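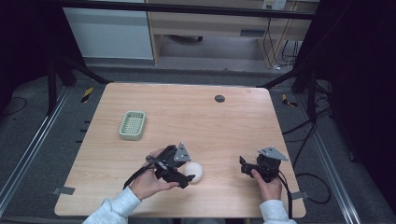 Where has the topsoil at Hirnside gone? Mostly into the river, and from there into the harbour, where the district pays to have it dug out again.

A survey of the hill farms above the town found that 346 hectares of grazing land are now scarred by gullies, nearly 102 of them past any use to sheep or anyone else. Last winter's storms did much of the damage, helped along by a drainage scheme from the days when the aim was to get water off the hills as fast as possible. In that respect it has been a great success.

The district now wants to slow things down. Under the Kariveo plan, 600 small stone dams will be built across the worst gullies, starting in September, and the steepest slopes will be fenced and left to grow over. Farmers who give up grazing there will be paid for it, though the rate has yet to be settled.

Emerson Furtado, who keeps sheep on the Bittencourt side, has lost two gates and a good part of a track. "I used to have a field with a ditch in it," he said. "Now I have a ditch – and the forms still call it a field."

The plan drew 1,762 written comments, many of them about parking. A public meeting will be held on Sunday at the Fisitz hall, weather permitting, as the road up to it has been washed out.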